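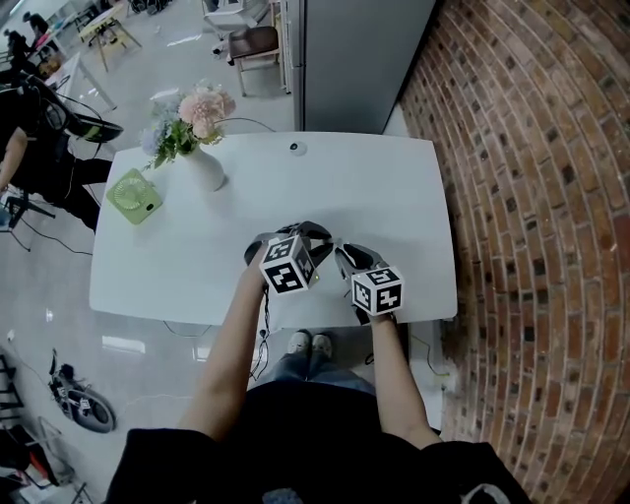
The Table by the Wall

When the furniture store in Hederside closed in March, it sold off its floor models over nine days. People who had never thought much about tables drove across town to look at them. Many left with something white, plain and a little smaller than they had planned.

Small tables have come back because rooms have changed jobs. A kitchen has to hold breakfast, homework and a sewing machine on the same evening. A big dining table blocks the path to the back door, and a folding one wobbles. A fixed table that seats two or three does most of what a family needs on an ordinary day.

Veton, a workshop on the north side of town, makes 400 tables a year, and almost half of them now go to apartments. Its standard model comes in three heights. The lowest suits people who sit to work. The tallest is meant for standing, and buyers often ask for it after a few months of sore backs.

Corners matter more than shoppers expect. A square corner gives a little more usable surface, but it catches hips and pockets in a narrow room. Rounded corners are easier to walk past and easier to wipe. They also hold an edge finish longer, as there is no sharp point to chip.

White tops sell well and divide their owners. They make a dark room brighter and they show every crumb. Tea and turmeric are the worst for stains. Wipe them up right away with dish soap and warm water, and keep scouring pads off the surface.

Before buying, mark the size on the floor with tape and leave it there for five days. Pull up a chair and open the nearest cabinet. In the older houses along Irnura Street, doors often swing into the kitchen, and the tape shows where they will hit.

Secondhand tables are worth a look too. Check the joints from underneath and press down on each corner in turn. A loose leg can usually be tightened, but a swollen top will stay swollen.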